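Site visit report: automated night patrol, Piltside
Sun 27 May

The Piltside storage site covers 224 units and is run by Gulero. Until March the perimeter was walked every night by a two-person crew. It is now patrolled by a ground robot supplied by Steltness, with one operator at a desk in the gatehouse. I visited for the late shift to see how the work is divided.

The outer route is 1155 meters of paved path. The robot drives it 3 times a night and stops at fixed checkpoints. Anything it can't classify goes to the operator as a still and a position. Kaede Imai was on the desk. She used to walk the route and now handles some 20 queries per shift, most of them glare or wildlife. Each needs a decision and a typed reason. She described the new job as drier and harder on the eyes. She misses the walking and does not miss January.

The second patrol post was moved to days, where it covers deliveries and gate checks. Mayu Uchida, the shift lead, confirmed that the night allowance went with the move and that pay for the day post is still being discussed. Staff asked for two changes after the first month: a screen break every hour, and the right to send a person out without filing a request first. Both were granted.

Lighting remains the weak point. The path is dark between lamps, and direct light into the lens reduces what the operator can judge from a still. Gulero has asked Lennox to quote for shielded fixtures. Imai would prefer more lamps at lower output. No decision had been made when I left.
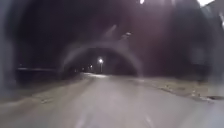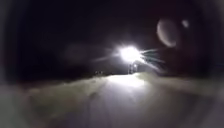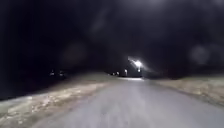
The paved path at night, with glare from a bright light ahead.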